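Unit 4: Cleaning and Care of Hard Surfaces
Course handout, Housekeeping and Facilities Services
Instructor: Viera Kuruc, Room 34

Reading for this unit: Course reader, section 17. The written assignment is due 3rd February.

4.1 Cleaning and disinfecting
Cleaning removes soil, grease and food residue. Disinfecting reduces the number of germs left on a surface. The two steps are separate and are carried out in that order. A disinfectant applied over grease will not reach the surface beneath it.

4.2 Contact time
Every disinfectant label states a contact time, during which the surface must remain visibly wet. Students are expected to find this figure on the label before starting work and to enter it on the worksheet. Wiping early is the most common error in the practical assessment.

4.3 Order of work
Work from high to low and from the cleaner area toward the dirtier one. Fold the cloth into quarters and turn to a fresh face for each section. Cloths used in restrooms are never used in kitchens.

4.4 Counters and basins
Clean the counter first, then the sides of the basin, and finish at the drain. Abrasive pads are not permitted on molded surfaces. 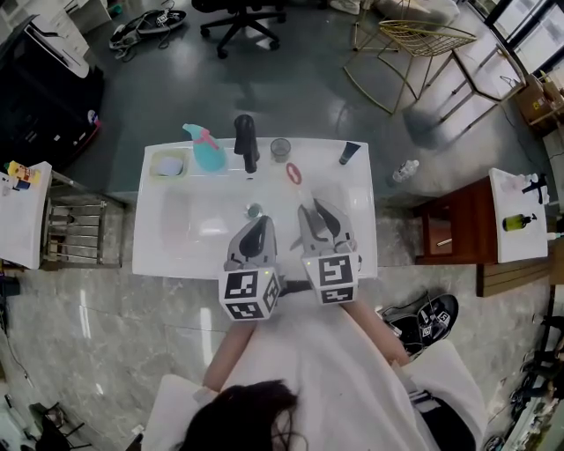 Rinse with clean water and dry with a lint-free cloth. Dried mineral deposits are treated with a mild acid cleaner, which must never be mixed with bleach.

4.5 Assessment
The pass mark is 70 percent. Requests for an extension are submitted in writing to Dehua Jiang at the Gerkuvside campus office.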